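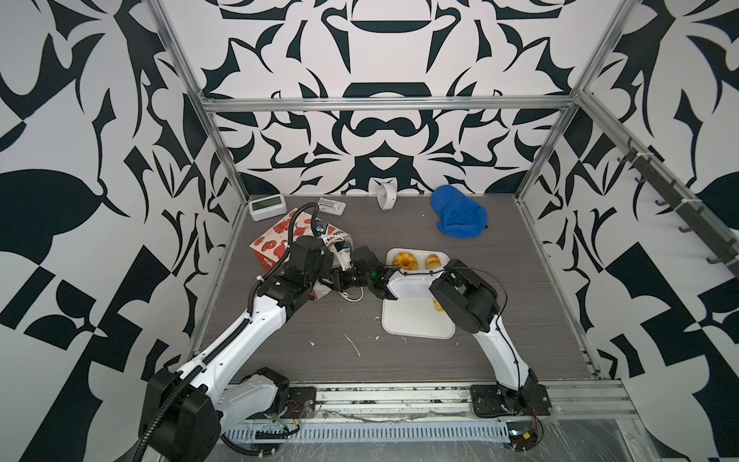 p. 3 — Saving Seed at Home, handout 7

Ruba Abou Jaoude, Delaunay evening course
30 January 2019

(carries on from last handout, so if you missed the flower parts session get the diagram from someone)

## Selfers vs crossers

Main thing for tonight. Everything else hangs off it.

Selfers — flower mostly pollinates itself, often before it's open. Beans, peas, lettuce, tomato. Start with these. You can save from one good plant and get something very close to the parent.

Crossers — need pollen from another plant, wind or insects. Squash, corn, spinach, beets, all the cabbage tribe. Note squash can take pollen from its own male flowers, but bees don't care whose it is, so treat as a crosser.

In between: peppers, favas. Will self, will also cross if the bees are busy. Peppers need 300 feet between kinds, or a cage, or bag the flowers before they open and tie a thread on that fruit so you know which one later.

Old potato-leaf tomatoes sometimes have the style sticking out past the anther cone. Those cross more. Look with a hand lens before you decide to plant them side by side.

## F1 — asked last time

Yes you can save it. No it won't come true. Fine if you like surprises and have the room. If the packet says F1 or hybrid, write that on your envelope too, don't pass it on to somebody as the real thing.

"Open pollinated" on the packet = ok. "Heirloom" = usually ok, it's a loose word. Some newer varieties are protected, so read the small print before you swap or sell.

## How many plants

- lettuce, tomato, bean: a few is plenty for home use
- squash: several if there's room
- corn: 200. Really. Below that it gets weak and short after a few generations. Most of us are not saving corn.

Pull off-types BEFORE they flower (roguing). Wrong leaf, wrong color, very early bolter in lettuce. Don't save from the first lettuce to bolt, you are breeding for bolting.

## Wet seed — tomato, cucumber

'Galtila' is the one we'll do in the practical. Red, medium, plenty of gel.

1. Fruit dead ripe. Past eating is ok for seed. Not moldy.
2. Cut across the middle, squeeze into a jar, label the jar now
3. Splash of water if it's thick
4. Leave 3 days somewhere warm, stir daily. It will stink. Scum on top is normal
5. Add water, good seed sinks, pour off the rubbish, repeat til clear
6. Sieve, then spread on a plate or coffee filter. NOT paper towel, you will never get them off

Longer than that in a hot kitchen and they start sprouting in the jar. Check for little white tails.

Cucumbers same method but the fruit has to go yellow and soft on the vine first. A cucumber you would eat has no ripe seed in it. The vine slows down once it's got one big yellow one, so leave that to the end of the season.

Peppers — no ferment. Scrape, dry, done. Gloves for hot ones. 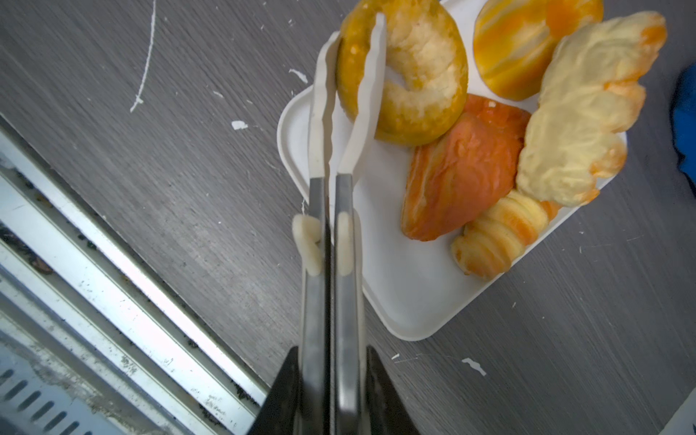

*Fig. 2. Tongs and tray.*

## Dry seed — beans, peas, lettuce, most flowers

Leave it on the plant as long as the weather lets you. Beans: pods tan and papery, seeds rattle. Thumbnail test, if your nail dents the bean it's not dry. Rain coming for days? Pull whole plants and hang upside down under cover, roots and all.

'Usura' pole bean is a late one, don't expect dry pods before the end of September and some years you lose the top ones to frost. Frosted green pods are no use for seed. Pick the lowest pods as they finish, don't wait for the lot.

Bean weevil: small round holes. Dry the beans properly, then a few days in the freezer in a sealed jar. Let the jar come back to room temperture before you open it.

Lettuce ripens a bit at a time. When you see the fluff (like small dandelions) go out every couple of days and shake the head into a bucket. 'Karum' holds its seed better than most, so you can get away with one cut when half the heads are fluffy.

## Bagging and hanging
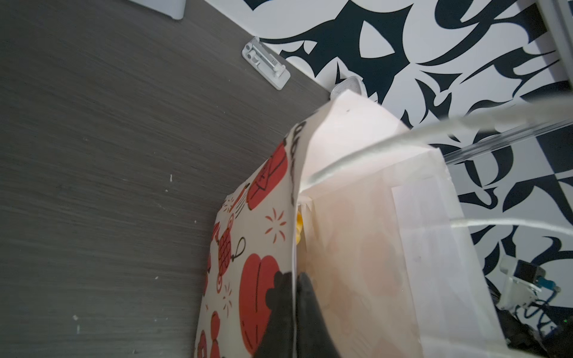 Seed heads that shatter need something under them or around them before the last few days of ripening. Poppies, larkspur, onions, dill, lettuce if you cut it whole. Paper only. Plastic sweats and the whole lot goes gray. A plain white shopping bag with the twisted paper handles is good for the bigger stuff, stems in head down, string through both handles and hang it off a nail. The thin papery kind lets some light through so use it for drying, not for keeping seed in after. Smaller heads — envelope, lunch bag, whatever, tie at the neck. Shake the bag when you walk past. Half of it will fall out on its own.

Onion: umbel goes straw colored, black seed showing in the top capsules, cut with a foot of stem.

Dill and parsley family: brown, not green-brown. Parsley is second year so mark the plant in fall or someone will dig it up.

## Cleaning

Thresh = break it up. Rub in hands, stamp on it in a pillowcase, roll a jar over it. Go easy on beans, they split.

Winnow = get the chaff off. Two bowls and a light breeze, pour from one to the other over a sheet. Fan on low if no breeze. Lettuce seed weighs almost the same as its fluff so use a sieve instead and don't get fussy. A bit of chaff does no harm as long as it's dry.

## Drying down

Out of the sun. Not in the oven, not even on low, please. Plate on top of a bookcase, stir now and then. Small seed takes a week or so, beans and squash longer.

Test — squash seed should snap, not bend. Beans shatter under a hammer, don't squash.

Damp house? Dry rice in the jar: bake the rice first, let it cool, seed in a paper envelope on top, lid on. Change the rice if it's a big batch.

## Storage

Cool, dark, dry, and the same temperature all the time. Glass jar with a good lid at the back of the fridge beats a fancy tin in the shed.

Keeps well (if dry): tomato, cucumber, squash. I've had 'Galtila' come up fine at 7 years.
Middling: beans, peas, cabbage, lettuce
Short: onion, parsnip, leek. Sow next season, don't bother hoarding

Label — kind, variety, year, where grown, anything odd. Pencil. Pen fades or runs. Label inside the jar AND outside.

## Germination test

Do this in late winter before you order anything new. So, now.

Count out ten seeds onto damp paper towel (ok here, they're not staying), roll up, into a loosely closed bag, warm place. Look every day. Write down how many have a root by the time the packet says they should. More than half, sow a bit thicker. Less than that, sow the lot this spring and save fresh. None — check the temperature before you throw them out, lettuce sulks when it's too warm, peppers when it's too cold.

## For next time

- bring one batch of seed you saved or found in a drawer, any age
- your germination results even if they're bad
- read the part on squash hand pollination, we'll need masking tape and male flowers drawn on the board as there's none in winter obviously
- swap list on the back, put your variety name and year, and F1 if it is

Biennials (beet, carrot, leek, cabbage) next handout, incl. how to keep roots over winter and replant. Distances table also next time, ran out of page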